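Who Does the Dishes? Chore Sharing in Student Apartments
Final report, Household Economics Project
Group: Iraís Becerra, Emil Moser, Pacita Abella
Advisor: Chaminda Gunawardena

1. Background

Our group met over a sink. Two of us share an apartment in the Tellow building, and the argument about whose pan it was had been going on since September. The course asked for a question we cared about, and by then we cared a great deal.

We wanted to know whether a written chore chart changes how fairly people think the work is split. Most of the reading we found deals with married couples, who at least chose each other. Students in Tellow are matched by a housing form that asks about bedtime and smoking and leaves crumbs to fate.

2. Method

We recruited 10 apartments, each with 3 residents. Half got a chart, which we printed and taped up ourselves. The other half were told to carry on as usual, and they took this instruction very seriously. Everyone kept a diary of kitchen chores for two weeks and gave their own share as a percentage at the end.
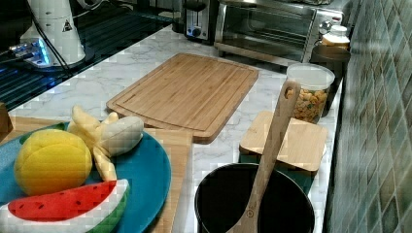

Diaries were collected on paper after the online form lost its first batch of entries. Emil typed them in by hand and would like this noted. Wiping counters and emptying crumb trays were logged as separate chores, a decision we reached after a meeting longer than either chore.

3. Results

If everyone judged their own work correctly, the shares in each apartment would add up to 100 percent. In no apartment did they. The chart group came closer, but one chart apartment still managed almost double the possible amount of housework. Trash was the most overclaimed chore. Cleaning the oven was claimed by three people in the same apartment, and none of their diaries mention it.

Chart apartments logged more chores in the first week. In the second week the difference was gone, and in two apartments so was the chart.

4. Limits

Our sample is small and made up of people who owed us favors. Diaries are also only as good as the person holding the pen. Marilou Buenaventura, who read our draft, asked why we never checked the kitchens ourselves. We had planned to, and then we visited one.

5. Next steps

A longer study should rotate chores weekly and have someone outside the apartment keep the log. Pacita has the blank diaries if next year's group wants them.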